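The Utensil Caddy, and Other Things That Live on the Table

A gallery from the Pinholm house, where the kitchen drawer gave up in May and everything inside it came out to live in public.
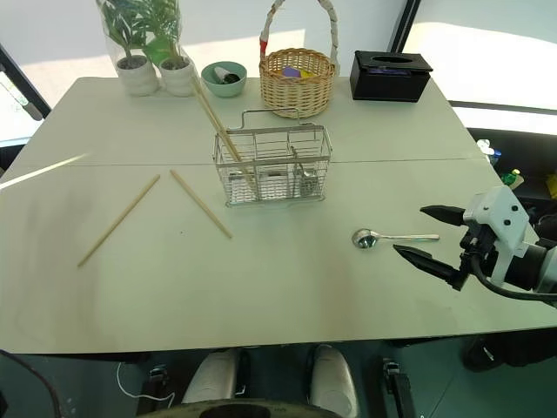 Why keep chopsticks and spoons out on the table in the first place?

Because the drawer sticks, and a caddy doesn't. Anything with a handle can go in it, and you can carry the lot to the sink in one trip. The drawer at Pinholm took two people and a butter knife.

The caddy, wire mesh, chrome-colored. Has a divider inside, which I respect more than I obey.

Two chopsticks in, two chopsticks out. The pair on the table has been meaning to join the others.

One silver spoon, at large.

Ribbed white planters at the back, plants still in their plastic sleeve. They are doing better than the ones I unwrapped.

Wicker basket with the tall handle. Purple and yellow things go in. I have not followed up.

Next gallery: the drawer itself, 20 years of Romari takeout menus included.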